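Practical Chemistry II – Course Handout
Unit 5: Heating and stirring on the bench
Prepared by Ottilie Auer; revised in January by Benedikt Ammann

5.1 Scope

This unit covers the use of a hotplate stirrer for small-scale work in open and closed vessels. Reflux set-ups are dealt with in Unit 6. Students should have read the Barnex safety sheet before the session and should bring a lab book with the pages already numbered.

5.2 Terms

Set temperature: the value entered by the user.
Actual temperature: the value measured by the probe in the bath or vessel.
Overshoot: the amount by which the actual temperature passes the set temperature before settling.
Coupling: the magnetic link between the drive and the stirrer bar. Coupling is lost when the speed is too high for the bar, or when the liquid is too thick.

5.3 Choosing the stirrer bar

The bar should be clearly shorter than the inside width of the vessel at its base. For round-bottomed flasks use an oval bar. For beakers a plain cylindrical bar is enough. A bar that rattles is off centre or badly coupled – bring the speed down until it turns evenly, then raise it again in small steps.

5.4 Working method

Set the vessel in the middle of the plate and clamp it if it is taller than it is wide. Add the bar by sliding it down the wall of the tilted vessel. Start the stirring before the heating. Begin at 200 rpm and increase only as far as needed to give a shallow dip in the surface of the liquid.

Place the probe in the liquid, clear of the bar and the glass wall. Enter the set temperature. For the first exercise this is 32 °C, held until two readings taken 5 minutes apart agree. Record both values with the time.

At the end of the run, switch off the heating first and let the stirring continue while the liquid cools. The plate may stay hot for a long time after the heating has been stopped, and the bench label must remain in place until it has been checked.

5.5 Reading the front panel

Read the display square on and copy the value exactly as shown. The motor range is printed on the panel and should be noted in the lab book with the model name. Ranges differ between makers, so a speed quoted without a model is of limited use to the next reader.

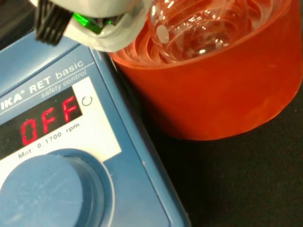
Fig. 5.2. Front panel of an IKA RET basic. Display reads OFF; motor range 0–1700 rpm printed beneath it.

5.6 To hand in

One table of set and actual temperatures, one plot of temperature against time, and a short note on overshoot. State the bar type, vessel size and volume of liquid. Reports go in the Unit 5 tray outside the Nägeli laboratory.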